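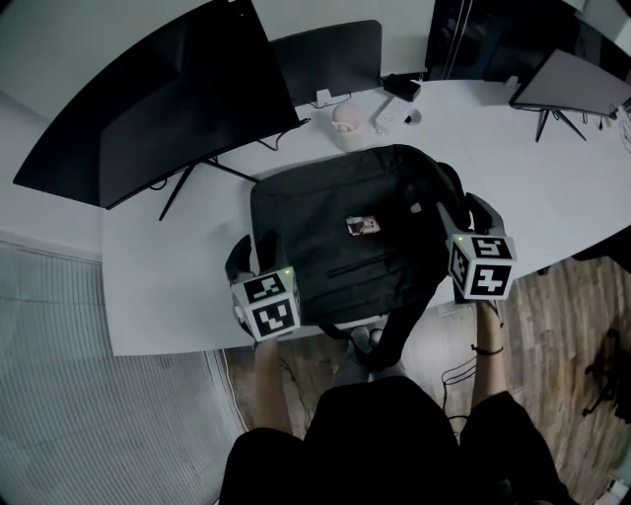
Week 4 handout — handheld gripper sessions, rules of good practice

1. Before you start
Markers clean, facing out, nothing taped over them. Check both grippers. Long straps on a bag count as a snag risk — know where they hang before you lift.

2. During
Both hands stay on the grippers til the take ends. Slow near zippers. Dont drag the bag over small items, phones esp.
Cables on floor: look first, then step.

3. After
Log the take number, even bad ones. Max 11 takes then a break.

Reading: Guvia lab rules, sections on markers + trip hazards. Questions to Jennylyn Pascual, room 123.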